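三月,厨房还是没刷完。

先交代进度,免得又有人在评论里催:四面墙刷了三面,剩下窗户那面只上了底漆,白得发青,早上七点去烧水的时候看着特别像诊所。柜门拆下来靠在走廊里,已经靠了好久,我现在从卧室走到厕所要侧着身子,闭着眼都不会撞到了,人的适应能力真可怕。

这篇主要想聊颜色,因为这次刷墙我在颜色上吃的苦比在体力上多得多。

我以前一直觉得自己对颜色挺有感觉的!大学的时候室友买衣服都拉着我去参谋。结果去油漆店拿色卡,站在那一整面墙前面,脑子直接空了。光是"暖白"就有一大排,每一张单独看都好看,两张放一起就有一张显得脏。我拿了四张回家,贴在墙上,早上看喜欢第二张,开灯以后喜欢第四张,阴天的时候四张都讨厌。

后来是楼下的Minttu救了我。她家的厨房是一种很旧的灰绿,我每次去借烤盘都要夸一遍,这回终于开口问她怎么选的。她说她根本没选,那是Hämäläinen店里别人退掉的一桶,打折,刚好够刷。(我当时真的很想把手里的色卡全扔了。)不过她接着讲了一句有用的:别看小卡片,去买最小罐的试色漆,刷一块大的,大到你站在门口也能看见,然后该做饭做饭,该吵架吵架,过几天再说。

于是我刷了一块。选的是一种偏粉的颜色,色卡上叫什么"晨雾",听起来很高级,刷上墙以后……怎么说呢,像火腿。切得很薄的那种火腿。我妈视频的时候看见了,沉默了两秒,问我是不是墙上长了什么东西。

我才明白粉色这东西有多看环境。我家厨房朝北,进来的光本来就冷,地砖又是那种带点黄的米色,粉往中间一夹,两头不讨好。后来我把试色的硬纸板(对,第二次我学聪明了,刷在纸板上,可以拿着到处走)拿去走廊,靠在那个黑色鞋柜旁边,同一个粉,突然就安静了,很淡,很舒服,一点都不火腿了。

我拿着纸板在家里走了一个晚上。放在白墙前面,它显得腻;放在木头椅子上,它有点像旧浴室;一挨着深色的东西,它就好看。黄色也是。我有一条芥末黄的擦碗布,平时搭在不锈钢水槽边上看着像没洗干净,有天随手扔在深灰的沙发上,我路过的时候居然觉得"哇这个谁买的",自己买的,四年前买的。

所以现在的方案变成了:窗户那面墙刷深色。对,我知道,朝北的小厨房刷深色,网上所有人都说不行。Ayane看了我的计划也说不行,她的原话是"你会在里面切到手"。可是我想了很久,那面墙一大半都是窗户,真正要刷的面积其实很小,深一点反而能把窗框托出来。灯的问题可以用灯解决嘛,我在水槽上面加一条,案板那边再加一条。其他三面保持现在的暖白(最后选的是第二张,给还记得的朋友)。

柜门还没定。原来是仿木纹的贴皮,边角翘了,撕的时候声音倒是很解压。现在在两个颜色里摇摆,一个是比墙再深一号的灰绿,一个就是那个"火腿粉"。你们先别笑!我把纸板挨着深色试色板放在一起看过,真的可以。只用在上柜,下柜还是深的,耐脏。

顺便记一下这次的花费和踩坑,给以后要刷墙的自己看:

- 底漆别省。我第一遍省了,油烟机后面那块黄渍透了出来,多刷了两遍面漆,比底漆贵。
- 美纹纸要趁漆还没完全干的时候撕。等干透再撕,会带下来一条,我为此补了整整一个晚上。
- 滚筒用完了用保鲜膜裹紧,第二天还能接着用。这个是Stojan教我的,他以前暑假给人刷过房子,看我在洗滚筒的时候那个表情,我记一辈子。
- 试色罐加起来花了我40欧。听着不多,可是这些漆最后一滴都没有正式上墙,想起来有点心痛。
- 整个厨房的预算是200,目前已经超了,超多少我不打算算。
- 买梯子之前先量一下厨房门。别问。

另外有好几个人问过我深色台面到底怎么样,会不会显灰。我自己的台面还是房东留下来的浅色石英石,没有发言权,只能转述:Aarne家是黑色的,他说面粉是最大的敌人,水渍第二,别的都还好,擦的时候顺着一个方向擦就行。他倒是很满意,因为什么东西放上去都好看,一个普通的碗都像是特意摆的。他太太的意见是另外一回事,她说她每天擦七遍。我觉得两个人讲的都是真的。

我自己的理论(没有任何依据,学美术的朋友请手下留情):浅底上的浅颜色,眼睛会忙着去比较到底差了多少,一比就比出毛病来了。深底上的浅颜色,眼睛就不比了,它只觉得这个是亮的,那个是暗的,然后就放过你了。所以粉和黄这种单独拿出来有点危险的颜色,垫一块深的,胆子可以大很多。

还有一点是反光。哑光的深色和亮面的浅色放在一起,层次会特别清楚。我打算柜门做半光,墙做全哑,现在的墙漆是丝光的,晚上开灯,墙上会有一团灯泡的影子,每次炒菜都盯着它看,挺烦的。 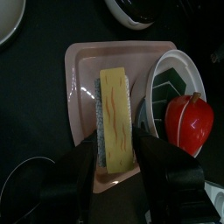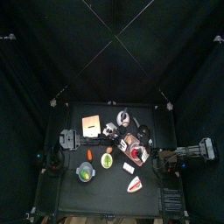

第一张是深色桌面上的粉色托盘,加一块芥末黄;第二张四周也都是黑的。

接下来要做的事:先把窗户那面墙的美纹纸贴好,把插座面板拆了(上次没拆,边上糊了一圈,丑),然后去Hämäläinen调漆。这次我会带着纸板去,请店里的人照着调,不再自己站在色卡墙前面发呆了。

柜门的颜色,粉还是灰绿,留言帮我投一下吧。我妈那票已经投了灰绿,Minttu投了粉,Ayane弃权,说等我切到手再来找她。

刷完那面墙我会上图。走廊里的柜门也争取在那之前装回去,至少装一扇。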